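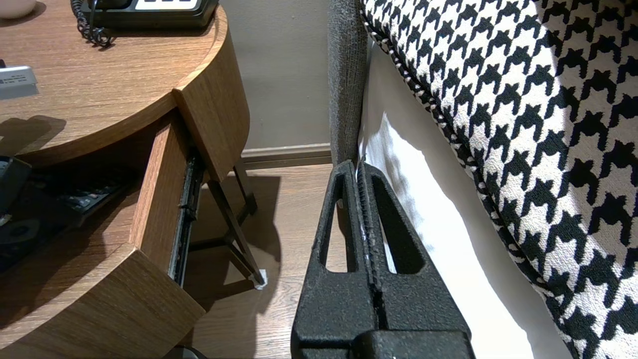 The sales sheet for the room robot at Janville fits on one side of a page and uses the word "effortless" twice. I read it on the train, and by lunch I had watched the thing get two visits from a technician with a hex key. Janville is a hotel supplier that now rents out machines to check and tidy guest rooms, and its test room is furnished the way a midpriced hotel would do it: a round nightstand, a desk telephone with a coiled cord, a remote control in the drawer, a houndstooth cushion that would give most people a headache. The job that morning was the drawer. The arm opens it, looks inside, confirms the remote and moves on. A person does this with one knee while carrying towels.

I had asked to skip the demonstration and see the upkeep. Companies hate this request. Anyone can film a robot on its best day, and I have sat through enough of those films to last me. What I wanted to know was what happens on an ordinary Monday, who does it, and whether that person's hours appear anywhere in the figures being shown to hotel owners. The answer to the last part is no, but I will get to that.

The day starts with the fingers. There are two of them, black, with a tall triangular hole through each, and they're the only part of the machine meant to touch anything. The right one has a ribbed strip down its inner edge, and the ribs do the gripping. They also collect lint. A hotel room is a lint factory, and the technician's first task is to go over the strip with a stiff brush and then a cloth. Skip it for a few days, I was told, and smooth things start to slide. A remote dropped four feet onto a wood-look floor is a dead remote.

Next comes the closing check. The fingers are driven together until only a slit is left between them, and the technician looks at whether the slit is even from top to bottom. If it isn't, one finger has shifted on its mount. Two screws get loosened, the finger is nudged, the screws go back in. The setting is done by eye and then tested on a strip of paper, which should tug the same at the tip as it does lower down. It reminded me of setting the gap on a spark plug. I don't mean that as an insult. Spark plugs work. But people stopped calling cars effortless a long time ago.

After that the small camera at the wrist gets its turn. It has to agree with the arm about where the fingertips are, and the two drift apart. The software, a package called Gindell, handles this with a routine in which the arm touches a printed card in several places and compares notes. When it goes well it takes a coffee's worth of time. While I was there it failed the first time and asked for better light. The technician moved a lamp. It passed. I asked what happens in a real hotel, where a guest may have shut the curtains and gone to breakfast. The arm turns on the room lights, came the reply. And if the bulb is out? Then it files a ticket.

A great deal ends in a ticket. Janville's trial log, which I was allowed to read but not copy, covers 200 room checks made since January. In 42 of them somebody had to step in. The cover memo calls this a success rate of nearly four in five, and you can do that if you like. I read it as a machine that needs a human in every fifth room, and a human who has to be near enough to come.

The drawer accounts for many of those calls. The nightstand is round, so the drawer front is a thick curved slab, and a curve is an awkward thing for two flat fingers. Worse, the metal slide on its side has its own ideas. It runs freely for most of its length and then catches a little. A hand feels that catch and pushes through it. The arm feels it and decides it has hit something. The technicians can raise the force limit, and they have, by small steps, until the last step had the whole nightstand walking across the floor on its thin legs. They lowered it again. What they do now is grease the slide. So a robot bought to save labor in the room has added a greasing job to the room.

To be fair to the people who do the work, they are good at it and not given to boasting. The second visit I saw was for a cable that had worked loose inside the wrist. It was found by feel, seated, and held with a clip bought for the purpose, because the clip that came from Retamal, which makes the wrist, lets go in warm weather. Retamal has been told. There is a jar of the better clips on the bench.

Now the money. Janville quotes a cost per room that covers rental, power and software. Upkeep is listed as "minimal, on site." I asked how many minutes a day that came to and was told it varied. The technicians keep their own sheet, taped inside a cabinet door, and theirs says around 150 minutes a day for one arm. That is a fair part of a housekeeper's shift, and it is paid at a technician's rate.

Stirnport, a hotel by the harbor, is due to take the first machines outside the test room. It has old furniture, very little of it alike, and drawers that have been swelling and shrinking with the sea air for decades. I asked whether anyone had been down to try the slides. A visit was planned, they said. I suggested they bring the grease.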